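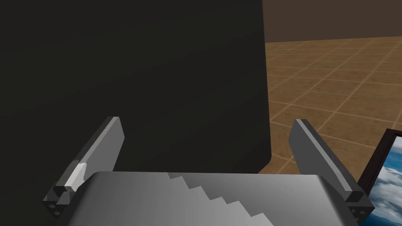 Curkura 50 Freestanding Room Divider: Long-Term Review

The Curkura 50 is the mid-size model in Rondholm's line of freestanding dividers. It is sold as a single rigid panel with two steel feet, in six finishes. I bought one at full price to separate a desk area from the rest of a living room and have used it daily since June. This review covers assembly, stability, surface wear and sound. The older Sisholm divider, which I used before this one, is the point of comparison throughout.

Assembly

The panel ships in one carton with the feet, six bolts, a hex key and a folded instruction sheet. The feet attach through predrilled plates on the bottom rail. The holes lined up on the first try. The hex key is too short to get good torque on the inner bolts, and a standard ratchet with a hex bit does the job in half the time. Lay the carton flat and assemble on top of it. The panel is heavy enough that a second person is needed to stand it up.

The sheet shows the bolts going in before the leveling pads. Do it the other way. With the feet already bolted on, the pads on the inside corners are hard to reach.

Stability

On hard flooring the divider stands square and does not rock once the pads are set. On carpet it leans slightly toward the heavier side, and the pads do not have enough travel to correct this on deep pile. The Sisholm had wider feet and did better on carpet, but the feet stuck out far enough to catch a shoe.

The Curkura can also be fixed to a wall with an optional bracket, sold separately under part number 1189. The bracket is plain bent steel and works as intended. Households with small children or large dogs should treat it as required and add its cost to the price of the panel. 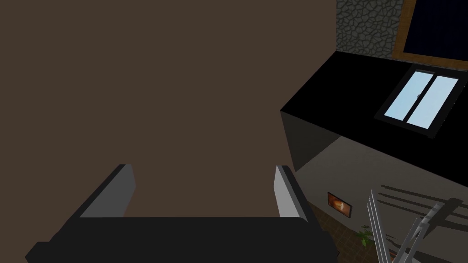 Surface and Wear

The face is a matte coating over fiberboard. It resists fingerprints fairly well and cleans with a damp cloth. Dry cloths leave streaks on the darker finishes. After months of use there is one chip on the lower edge, caused by a vacuum cleaner. The edge banding is thin and is the weakest part of the product. Rondholm offers a touch-up pen, and the color match is close under daylight bulbs and poor under warm ones.

Finish codes are printed on a label under the bottom rail. Mine is 3039. Write the code down before standing the panel up, as the label cannot be read afterward without tipping the whole unit.

Sound

This is not an acoustic product, and the hard face reflects a good deal of high-frequency noise. Speech from the other side is lower in level but still easy to follow. A keyboard on the desk side sounds brighter than it did before the divider went in. Felt pads from Prieto, stuck to the desk side, took most of that brightness away. They peeled off cleanly when I moved them, with no mark on the coating.

Placement

Keep the panel out of the direct path between the main window and the seating. It blocks more light than its size suggests, and a lighter finish helps only a little. Leave room at both ends for cleaning. Lamps placed close to the panel produce a visible band of glare at low angles, even on the matte finishes.

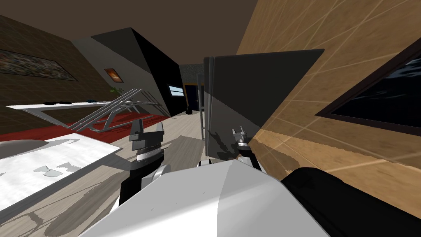 Living room with a dark grey panel, lighter at lower left.

Verdict

Good rigidity on hard floors, acceptable finish, weak edge banding. The bracket should be in the box. I would buy it again for tile or wood and choose the Sisholm for carpet.

Reviewed March 2024. Unit purchased at retail.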